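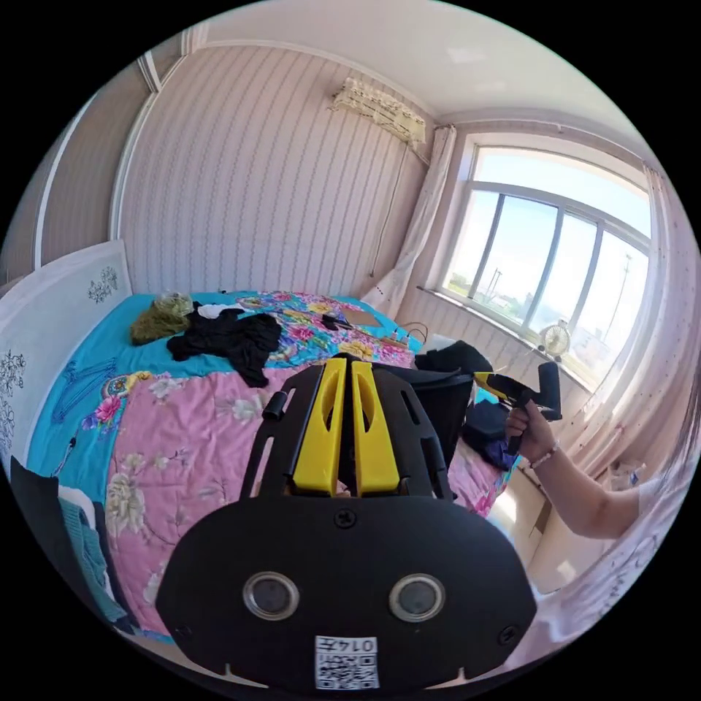

One reply on the old thread said a fitted sheet that pops off at night is always a sheet problem and never a mattress problem, and that anyone who thinks otherwise should buy a tape measure. Fair enough. I bought a tape measure.

## Fitted sheet comes off the same corner every single night

I have a queen mattress, $560 from the Haslam outlet in Clunddale, bought in February. It's a perfectly good mattress. My back has stopped filing complaints. But no fitted sheet will stay on it. I make the bed, I admire the bed, I go to sleep, and by 4 a.m. the top left corner has let go and I'm lying on bare mattress with a wad of cotton under my shoulder.

What I know so far:

- The mattress is 16 inches deep, counting the pillow top.
- The old sheets are Broltel, a brand I'd been loyal to for years, and the package says they fit "up to 13 inches." I see the issue there, thank you.
- So I bought a deep pocket set from Zunness. Those fit. I had slack at the sides, even. They still come off, same corner.

The old thread got locked after people started arguing about top sheets (whether to own one, mainly), so I'm starting over. Please don't tell me about top sheets.

I've tried putting the sheet on rotated, and I've tried safety pins, once. Don't do the safety pins.

Is there a trick to this, or do I buy the elastic suspender things that look like they belong on a sock in 1910? I sleep on the left side, if that matters. The bed frame has a headboard and the head end is up against the wall. 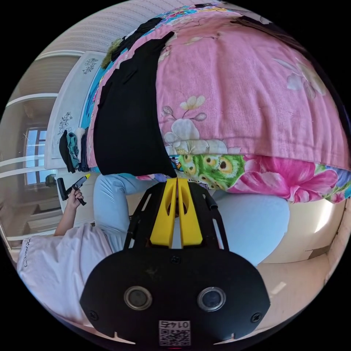
I should add that the sheets get washed every week and go in the dryer on whatever setting the last person left it on. I've been told this is a character flaw. The elastic still feels stretchy to me, though I admit I have nothing to compare it to, having thrown out the packaging along with the care instructions.

One more thing, in case it turns out to be relevant: there's a quilted mattress pad under the sheet. It's slippery. It came free with the mattress and has the texture of a rain jacket.

---

### Accepted answer

It's the pad.

You have a slippery layer between the sheet and the mattress, and all the pulling you do when you roll over goes straight to the corner nearest your shoulder. With a grippy mattress top the sheet drags a bit on the way and the corner barely feels it. With a rain jacket in between, the corner gets the whole load. Left side sleeper, top left corner. There's your culprit, and it's you.

Take the pad off for a couple of nights and see. If the corner holds, get a plain cotton pad with a real skirt, the kind that wraps under the mattress.

Also put the corners on in the right order. Most people do both top corners and then wrestle the bottom ones on, so all the tension ends up at the head. Do top left, then bottom right, then the other two. Lift the mattress at each corner and get the elastic properly underneath, a full hand's length, then let the mattress down on it. Yes, it's heavy. Yes, you'll need to drag the bed away from the wall to do it. I suspect that you aren't dragging the bed away from the wall.

Last, the dryer. High heat cooks elastic. Deep pocket sheets with slack at the sides *need* good elastic, as there's nothing else holding them. Low heat, take them out while they're barely dry.

If all that fails, buy the suspenders. They're ugly, they work, and they live under the bed where you won't be entertaining guests.

---

### Another answer

Get a top sheet and tuck it in hard all around. Problem solved. I've been saying this since the first thread.

---

### Another answer

I'd agree with the pad theory but I want to stick up for the Broltel sheets. I used mine on a deep mattress for years. The trick was to never move in my sleep. My doctor later explained this was a vitamin thing.

More usefully, check the tag. On the Zunness set I own there's a little tag sewn in one corner, and it's meant to go at the bottom right. A queen isn't square. If you've got the sheet on sideways you'll have loads of slack on the sides and a very tight stretch from head to foot, and it'll ping off the minute you look at it. You said you "tried it rotated" and you also said there's slack at the sides, which makes me wonder which way was the rotated way.

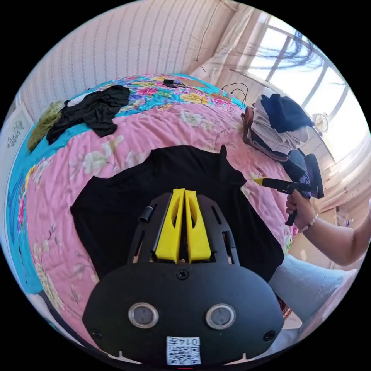 Does it matter whether the sheet is on sideways if all four corners reach?

It does, and reaching isn't the same as fitting. A queen mattress is longer than it is wide, so a sideways sheet is short exactly where it needs to be long. You can force it on and it'll look fine until somebody lies down.

---

**Update from the original poster:** It was on sideways. It was on sideways both times, by my reckoning, including the time I rotated it, which I must have rotated all the way around. The pad is gone too. The corner has held for 2 nights and I've pulled the bed out from the wall, where I found a library book and most of a sock. Marking the first answer as accepted, with apologies to the tag person, who was also right.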